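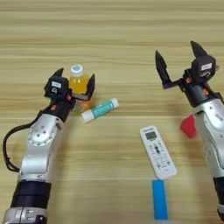
Chapter 3
Household Budgets and the Cost of Credit

A household budget is a written plan for income and spending over a fixed period, most often one month. Chapter 2 dealt with wages, deductions, and take-home pay. The present chapter turns to what happens to that pay once it reaches the household, and to the effect of borrowing on later months.

Section 3.1 covers fixed and variable expenses. A fixed expense is the same amount each time it falls due, as with rent or a car payment. A variable expense changes with use or choice. Groceries, fuel, and clothing belong to this group. Some bills are mixed: a water bill may carry a base charge that never changes and a second charge that depends on the amount used. Students should enter the two charges on separate lines of the worksheet.

The running case for the chapter is the Hebden household, which has two earners and one child. In June the household recorded $681 for groceries and $353 for fuel and car repairs. It also paid $80 toward the balance on a store account with Roretti, a furniture retailer. These amounts will be used again in Sections 3.2 and 3.4, where the household compares its plan with its records. 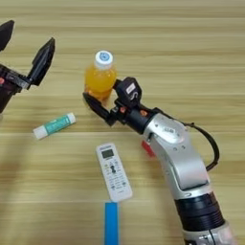

Why is a payment on a store account listed apart from ordinary purchases?

The payment reduces a debt for goods already received. Listing it as a new purchase would count the same goods twice and overstate spending for the month.

Section 3.3 introduces interest, the price paid for the use of borrowed money. The rate stated in a credit agreement is usually an annual rate, but interest is often charged monthly or daily. Readers who are unsure how to convert a percentage to a decimal should review Appendix A before starting that section.

Key terms: fixed expense, variable expense, balance, principal, interest, minimum payment.

3.1 Fixed and Variable Expenses

The first step in preparing a budget is to gather records for at least one full month. Bank statements, receipts, and bills are all suitable sources. Cash spending should be written down on the date it occurs.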